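Besuch bei Plinholm: Datenerfassung für Greifaufgaben im Haushalt

Stand: 6. Nov. 2019

Plinholm betreibt die Erfassung von Manipulationsdaten nicht in einer Halle, sondern in bewohnten Wohnungen. Der Besuch umfasste zwei Stationen: das Büro, in dem die Aufnahmen geprüft und verschlagwortet werden, und eine Küche, in der an diesem Vormittag die Aufgabenreihe »Essstäbchen« lief. Geführt hat Shih-chieh Chiang, der die Aufgabenblätter verfasst.

Das Prinzip ist bekannt. Eine Person führt einen Handgreifer mit montierter Kamera und erledigt damit eine kurze, vorgegebene Handlung. Aus Bildfolge, Lage des Werkzeugs und Öffnungsweite der Finger entsteht ein Beispiel. Ein Roboterarm ist in dieser Phase nicht beteiligt. Das spätere Modell, intern Ondosard genannt, wird ausschließlich mit solchen Beispielen vortrainiert und erst danach am Arm erprobt.

Für die Reihe sind 600 verwertbare Durchgänge vorgesehen. Verwertbar heißt: Die Handlung ist vollständig, die Finger sind bei Kontakt im Bild, die Lageschätzung weist keine Sprünge auf. Am Tag des Besuchs lagen 67 davon geprüft vor. Das Aufgabenblatt ist zwei Seiten lang und legt Start- und Endzustand fest, den Weg dazwischen jedoch nicht. Die Bediener sollen von verschiedenen Seiten anfahren und das Tempo variieren. Korrekturgriffe bleiben in der Aufnahme, sofern das Stäbchen am Ende im Halter steht.

Schwierig ist die Geometrie. Stäbchen sind dünn und rollen, und liegen sie dicht nebeneinander, fasst der Greifer leicht zwei auf einmal. Solche Doppelgriffe werden gesondert verschlagwortet. Vorgeschrieben ist außerdem eine Mischung aus hellen und dunklen Stäbchen auf wechselnden Unterlagen. Gemusterte Tischdecken sind ausdrücklich erwünscht, denn auf einfarbigen Flächen lernte eine frühere Fassung vor allem den Kontrast.
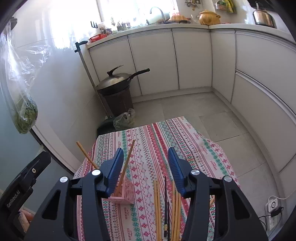 Paraskevi Mitsotakis-Vlachou wandte dagegen ein, die Unterlage werde überschätzt; die meisten Fehlgriffe der früheren Fassung gingen nach ihrer Auswertung auf die Höhe zurück. Wer zu flach anfahre, schiebe das Stäbchen vor sich her, und das geschehe auf Stoff ebenso wie auf Holz. Sie würde lieber die Tischhöhen variieren als die Decken.

Chiang hielt beides für vereinbar, verwies aber auf den Aufwand. Eine andere Decke ist schnell aufgelegt, ein anderer Tisch bedeutet meist eine andere Wohnung. Entschieden wurde darüber während des Besuchs nichts.

Im Büro prüft Ho-yin Fu die Aufnahmen. Jeder Durchgang wird einmal in normaler Geschwindigkeit und einmal in Einzelbildern um den Kontaktzeitpunkt angesehen. Häufigster Ablehnungsgrund ist ein zu früher Schnitt: Der Bediener beendet die Aufnahme, bevor sich die Finger wieder geöffnet haben. Gegenlicht am Fenster führt dagegen nicht automatisch zur Ablehnung, solange die Tischfläche Struktur behält.

Offen blieb die Frage der Übertragbarkeit. Die Fingerbeläge des Handgreifers und die des Arms müssen in Form und Nachgiebigkeit übereinstimmen, sonst stimmen die aufgezeichneten Öffnungsweiten nicht. Plinholm tauscht die Beläge derzeit nach Sichtprüfung. Ein Messverfahren für den Verschleiß ist ab Juni geplant, zunächst nur für die Geräte am Standort Lomley.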